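# The Kirkeo Swing Bridge

*Last reworked June 10, 2020. I keep this article on my own little encyclopedia of river crossings, so the opinions are mine and so are the mistakes.*

The **Kirkeo Swing Bridge** is a steel road and foot bridge over the lower Grindevine River, joining the town of Turkilico on the west bank to the old dock district of Kirkeo on the east. It's a swing bridge, meaning the whole middle part turns sideways on a big round pier to let boats go by, and I've been a little bit in love with it ever since I got stuck behind its gates on a bicycle and had to watch the entire thing go around (I was late for lunch and didn't mind at all).

The full length, from one bank to the other, is 998 feet. Most of that is plain approach span, the kind of thing you drive over without noticing. The part that moves is much shorter and sits closer to the Kirkeo side, where the water is deep.

## Background

Before the bridge there was a ferry, and before the ferry there was a long drive upriver to the stone bridge at Ogura, which is narrow and floods at the ramps when the snow melts. People in Turkilico will still tell you the ferry was charming. I rode it plenty of times and I'd call it cold! It carried a handful of cars, it stopped running in fog, and the line on a summer Saturday went back past the feed store.

The argument over what to build went on for years. A high fixed bridge would have cleared the masts of anything headed for the boatyards, but the ramps needed to get that high would have eaten most of the Kirkeo waterfront. A tunnel got talked about and priced and then not talked about. A low bridge that could open was the cheapest of the lot, and the boatyards could live with it as long as it opened whenever they asked between sunrise and sunset.

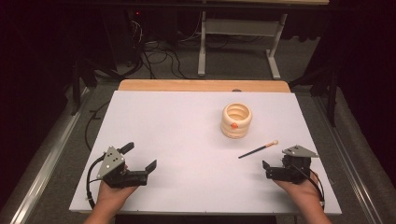 ## Design

The moving part is what engineers call a bobtail swing span, which is one of my favorite terms in all of bridge talk. An ordinary swing bridge has two arms of equal length, so it balances on its pier like a seesaw. A bobtail has one long arm and one short arm, and the short one carries a heavy counterweight to make up the difference. The long arm here crosses the boat channel. The short arm reaches back toward Kirkeo with its concrete counterweight tucked below the deck, and if you walk down to the fishing steps at low water you can look right up at it.

The pivot pier is a fat concrete drum standing on piles. On top of it is the center bearing, which carries the weight of the span while it's turning. There's a ring of balance wheels further out, and people often assume those are doing the heavy lifting, but they're mostly there to stop the span from tipping if the wind catches it. When the bridge is closed to boats and open to cars, wedges are driven in under the ends so that traffic loads go straight down into the rest piers and the span doesn't bounce.

The approach spans are steel girders with a concrete deck. There are 2 traffic lanes and a sidewalk on the downstream side only. I have complained about the sidewalk in several letters. The view is upstream!

## Construction

The swing span was put together on shore, at an old shipyard slip a short way down the river, and floated into place on barges. I think this was the smartest decision of the whole project. It meant the channel only had to be shut for a few days instead of a whole season, and the boatyards (who had been grumbling loudly) suddenly had very little to grumble about.

The float-in happened in March, on a rising tide. The barges were brought in with the span riding a bit high, held over the pivot pier, and then the crew let the falling tide and some water pumped into the barges lower everything onto the bearing. I stood on the Turkilico levee with a thermos and half the town. It was painfully slow, the way these things always are, and then the tugs were pulling the empty barges out and there was a bridge sitting there, still turned the wrong way for cars.

Getting it to line up took longer. The rest pier on the west side had been finished in cool weather and the span was measured again in the sun, and steel grows when it's warm, so there was a stretch of fussing with shims and early morning surveys before the end locks would slide home properly. The first swing under its own motors came after that.
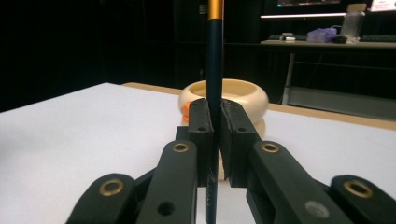
## Operation

An operator works from a small cabin above the pivot pier and rides around with the span every time it opens. The order of things goes like this:

1. The warning lights flash and the bell rings.
2. The gates come down at both ends, near side first, then the far side once the deck is clear.
3. The end locks are pulled and the wedges are drawn back.
4. The span turns a quarter circle, always the same direction, until it lies along the river.
5. Boats go through, upstream traffic waiting for downstream.

The turn itself takes 3 minutes in calm air. In a stiff wind the operator takes it slower, and in a real blow the bridge stays shut and the boats wait. Openings come to up to 800 a year, nearly all of them in the warm months, with sailboats far ahead of working boats these days.

## Upkeep

Swing bridges need more looking after than fixed ones, no way around it. The center bearing runs in oil, the wedges want greasing, and the gap at each end of the span has to be kept clean of grit. Hot afternoons are still the usual trouble. When the span has swollen enough to pinch at the west end, it gets hosed down with river water until it shrinks back, and the runoff pours off the deck in sheets. Boaters waiting close in get wet.

The paint is a grayish green. It was supposed to be plain gray, according to the drawings I've seen, and I haven't been able to find out when that changed. If you have old construction paperwork that mentions the color, please send me a copy and I'll add it.

## See also

- Ogura stone bridge
- Grindevine River ferries
- Bobtail swing spans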